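Coat stand

A coat stand (also hall tree or clothes tree) is a free-standing pole with hooks near the top, used for hanging coats, hats, bags and umbrellas. It needs no wall fixing, a point sellers repeat often. Whether it saves space is less certain, as the hooks and a full load of clothes take up far more room than the base.

Everyday use seldom matches the name. Shirts and other light garments end up on the hooks, and umbrellas with curved handles are hung there too.
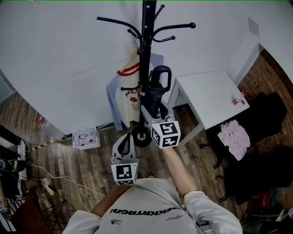

Stability

Makers' load claims should be read with care. The seller Plernuswood advertised a stand for 20 kilograms, but did not say if the weight was spread evenly — a heavy coat on one side is the usual cause of tipping. Glória Meireles, who compared 11 models, found that 6 leaned noticeably when loaded on one side.

Origin

A claim that the Utamex workshop made the first round-based stand is often repeated. No dated record supports it.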